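Setting Up the Sheet Hold Exercise
Tillville Robotics Club, Build Notes

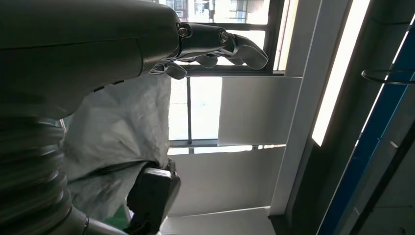

Issue 14, page 3

The sheet hold is the second exercise in the Grevar unit. Students keep a piece of soft material up while the arm moves slowly. Allow one club session for setup and one for recorded runs.

Before power-on
Check that the emergency stop is within reach. Inspect the finger joints and tighten any loose bolts. Look over the folds of the bellows for trapped cloth or grit.

Procedure
1. Load the Jodix motion file and set speed to the lowest step.
2. Bring the arm to the start pose.
3. Hang the sheet and close the gripper on its lower part. A crumpled sheet is acceptable; do not flatten it.
4. Run the file once with a student at the stop button.
5. Save the log and repeat. Two clean runs are required.

Lighting
Windows behind the work leave the hand in partial silhouette. If the tracking software loses the fingers, lower the exposure before changing any other setting.

Log size
A full run produces around 1,054 lines. A much shorter log usually means the file stopped early. Copy logs to the Farquharson folder before shutting down.

The next exercise, folding, is scheduled for March.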